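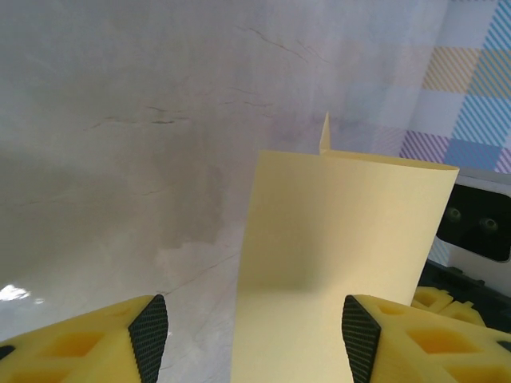 How long should a small workshop keep its time sheets?
Keep them for as long as your local rules require for payroll records, counted from the last entry on the sheet. If two rules apply to the same sheet, follow the longer one.

Workshop Tips: Hours, Breaks and Pay Records

These notes are written for small shops with paid staff and no office. They come from the record system at our Povstead shop, which runs two benches and a spray booth. Rules on hours and pay differ from place to place, so check the retention period, the overtime threshold and the break rules where you are before copying any of it.

Recording start and finish times

Write down the time work starts, and do it at the bench or at the door. Times filled in from memory at the end of the week drift toward round numbers, and a column of identical entries is weak evidence if pay is ever disputed.

Unlocking, warming up the compressor and sweeping down at the end are normally work. If one employee always opens the shop, that employee's sheet should start earlier than the others. Check this first when you take over someone else's records.

We use a Gruraden wall clock with a punch slot. A pencil on a string does the same job. Whichever you choose, use only one. When the clock says one thing and a notebook says another, you have to explain both.

Breaks

Record unpaid breaks as two times, out and in. A standing deduction for lunch is convenient but fails whenever lunch is cut short for a delivery. If somebody is called back to the bench, close the break at that minute and open another one later.

Paid breaks need no entry unless your rules ask for one. State on the sheet which kind you give.

Setting up the sheet

Each sheet needs:

Name of employee
Pay period, first and last day
Start, break out, break in, finish
Daily total in hours and minutes
Rate of pay, if more than one rate is used
Two signatures

Leave the weekly total blank until the period closes. Totals entered early tend to survive corrections that should have changed them.

Corrections

Draw a single line through the wrong entry, write the right one next to it, and have both parties initial. No correction fluid. Do not recopy a messy sheet and throw out the original - the messy one is the record, and the clean one is a summary.

If an error comes to light after pay has gone out, attach a note to the old sheet and put the adjustment on the next pay statement as its own line. Do not fold it into the current hours.

Minutes and decimals

Payroll software generally wants decimals. Divide the minutes by 60: 34 minutes is 0.57 of an hour, 13 minutes is 0.22, and 3 minutes is 0.05. Tape a conversion table inside the binder cover. The usual mistake is entering 7 hours 34 minutes as 7.34, which underpays by nearly a quarter of an hour.

If you round, round both ends of the day by the same rule and confirm that rounding is permitted where you are. Exact minutes are simpler to defend.

Storage

Sawdust and finish vapor are hard on paper. Keep the current period on a clipboard away from the saws and move it to a closed binder when the period ends. We file by pay period, then by employee, in Mfaume lever-arch binders with the year on the spine. Filing by employee first also works and makes it quicker to answer a request from someone who has left.

Printouts from a thermal clock fade. Copy them to plain paper or scan them in the same month. Name scans by period and then surname, so that they sort properly without being opened.

Personal details such as bank information and medical notes go in a locked drawer. They do not belong in the hours binder, which anyone on shift can pick up.

Yearly check

Ours is done in May, when the booth is shut for filter changes. Pull one pay period at random, add the hours by hand and compare them with the pay statements. If they disagree, pull the periods on either side.

Shred only what is past its retention date, and write the date of shredding on the index sheet. Hold back anything connected with an open complaint or claim, whatever its age.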